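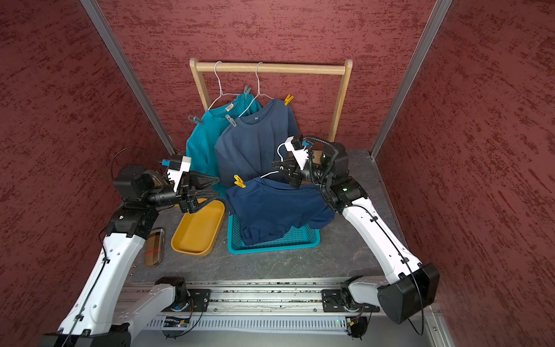 Two T-shirts on wire hangers, one teal, one slate blue.

1/ A few people asked what to check before signing an agreement with an egg bank. I've read two of them closely now, my own from Gurnum and a friend's from Hirkel, so I'll put my notes in one place.

2/ Ask for the full contract before you pay the deposit. Gurnum sent me the fee sheet on a Wednesday and the contract only after I asked twice. The deposit was $400 and didn't come back if I changed my mind.

3/ Look for the part on record keeping. Mine said donor files are kept "for a reasonable period." I asked what that meant in years and got a phone call instead of an email. Get it in writing.

4/ Look for what happens if the bank is sold. Hirkel's agreement let them pass all files to a new owner without telling families. Stefaniia Koval found out her bank had changed hands when a letter to the old address came back.

5/ Medical updates. If a donor reports a heart condition ten years on, does the bank have to tell you? In mine the word was "may." I asked for "will." They said no, but they did add my email to a contact list.

6/ Family limits. Ask for the number, and ask whether it counts families or births. Also ask if it covers other countries. Those are very different numbers.

7/ Melaniia Skoryk runs a small parents' group called Pidon — 80 members, mostly egg donor families. They keep a list of questions you can copy into an email. It saved me a lot of time.

8/ I did sign in the end, with one clause crossed out and initialed by both sides. So it can be done. The first person you talk to may say it can't.

9/ I'm not a lawyer. Mine charged for an hour and read it in less. If you have a Hrynyshyn contract and are willing to share the records section, my messages are open.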